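Subject: Re: [firkden-users] Old towers: fix, strip or pass on?
From: Llinos James
Date: 14 January 2024

Ottar Tangen wrote:
> I've got a pile of old desktops in the hall and my wife wants her
> hall back. A few of them still start. Is it worth putting money into
> any of these, or should I strip them for parts and be done with it?
> Also, what do people do about the drives? I don't want to hand over
> somebody's tax returns by mistake.
>
> Ottar

Hi Ottar, hi all,

Oh, I know that hall! Mine was a spare room, and it got so bad that my sister slept on the couch for two visits in a row before I did anything about it.

My short answer is that I'd keep the ones that start and strip the ones that don't, and I'd be pretty strict about it. I used to spend whole weekends chasing one dead machine (the worst was a Plalska office tower that would run for exactly as long as it took me to put the screws back in), and at the end of it I had a slow computer and a cold dinner. These days a dead one gets one evening. I try another power supply, I reseat the memory, I try it with one stick at a time, and I look for swollen capacitors. If it's still dead at bedtime it goes in the parts pile.

For the ones that do start, the best money you can spend is on a small solid state drive. It makes more difference than anything else I've tried, memory included. After that I clean the fan, put fresh paste on the processor and install something light. My neighbor has been doing her email and her crosswords on one of these for over three years and she has no idea it's older than her grandson.
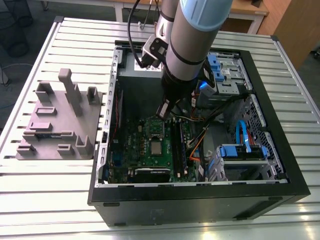
Llinos James
List moderator, Firkden Users

When you do get to stripping, lay the case flat before you start. I worked on mine standing up for ages, and every screw I dropped went straight behind the board. With the case on its side you can see what you're doing and the cards come out without a fight. Unplug it first, obviously, and hold the power button down for a few seconds afterward.

Things I keep: memory, power supplies that test OK, expansion cards, cables that aren't brittle, and every single screw. I have a Mirnosley biscuit tin full of case screws and I've never regretted it. Things I don't keep anymore: optical drives, modems, and front panels. I had 12 beige front panels at one point and I couldn't tell you why.

On the drives — please don't just delete the files and hope. If the drive is an old spinning one and it works, do a full overwrite and let it run overnight. For solid state ones, use the secure erase from the maker's own tool if there is one. If it won't spin up or you can't get into it, take it out and destroy it, and wear safety glasses if you're going at it with a drill. And ask the previous owner before you wipe anything! I once had a man phone me in October about wedding photos on a machine he'd given me in the spring. I still had the drive, by pure luck, and I've asked first ever since.

As for where the rest goes, the Ljungberg depot takes bare cases and boards from households, but you have to pull the coin battery yourself and hand it in at the counter. They turned me away over that once, with the car full.

How many of yours start, would you say, and do you know what memory is in them? I'm after a couple of matching DDR3 sticks for a machine I promised to the library, and I'd happily swap you a power supply or two.

Llinos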